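3. Collection, Sorting and Reuse of Office Computers

3.1 Study area and participating sites

The study followed retired office computers in the Heneck district, where public offices, schools and clinics replace their equipment on a shared schedule. Before the present program began, each office made its own arrangements. Some stored old machines in basements for years, while others paid a hauler to remove them. Records of these removals were kept unevenly, and in several offices no records were found. For this reason, the analysis is limited to equipment that passed through the district collection system after it opened in January.

Nine sites took part. Two of them, the Alusia branch library and the Gavalas municipal office, also served as drop-off points for residents. Household equipment received at these two points was logged separately and is not included in the results reported in this section. The remaining sites handled only their own equipment and released it to the district on fixed pickup dates.

3.2 Intake and sorting

Each computer was tagged at the site where it was last used. The tag recorded the office, the type of machine, the year of purchase where known, and the reason given for retirement. Staff were asked to choose a reason from a short list, but they could also write in their own words. The written answers proved more useful than the list. Many machines marked as "failed" were described in the notes as slow, noisy or unable to run a newly required program, and such machines were often suitable for further use.

Sorting took place at the Cusemell depot. Machines were first checked for missing parts and visible damage, then started and tested. Those that passed were set aside for reuse as complete units. Those that did not pass were opened so that working parts could be recovered, including memory, power supplies and expansion cards. Storage drives were removed from all machines at this stage and handled under the district's data protection rules, whether or not the owner reported that the contents had been erased.

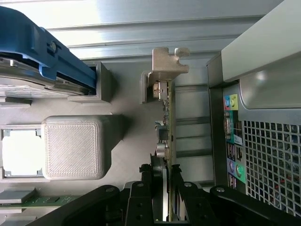

Figure 2. Interior of a desktop computer case with an expansion card and its metal mounting bracket.

The value of recovered parts depended heavily on how well they could be matched with later requests. Common parts moved quickly, as schools in the district use a small number of desktop models and prefer to keep them in service. Parts from less common models tended to remain on the shelf. The depot reviewed its stock at regular intervals and sent unclaimed parts to a materials processor. Parts were held longer when a site had notified the depot of a planned repair.

3.3 Sample and interviews

A sample of 200 machines was drawn from the intake log for closer study. The sample was spread across all participating sites in proportion to the number of machines each had released. For every machine in the sample, the tag was compared with the depot test sheet, and any difference between the stated reason for retirement and the test result was noted. Where the tag was unreadable or the test sheet was missing, the machine was replaced with the next entry in the log.

Interviews were held with office managers and depot staff. Managers were asked how replacement decisions were made, who approved them, and whether repair had been considered. Depot staff were asked about storage space, testing time and the condition in which machines arrived. All interviews followed a written guide and were completed by July 19, 2019.

3.4 Limits of the data

The intake log shows when a machine entered the system but does not show how long it had been out of use. Several managers reported that equipment had been kept in closets before pickup, and the effect of this delay on test results could not be measured. In addition, the log treats a computer and its monitor as separate items, so that complete workstations cannot be traced from office to depot. These limits should be kept in mind when reading the reuse rates in Section 4.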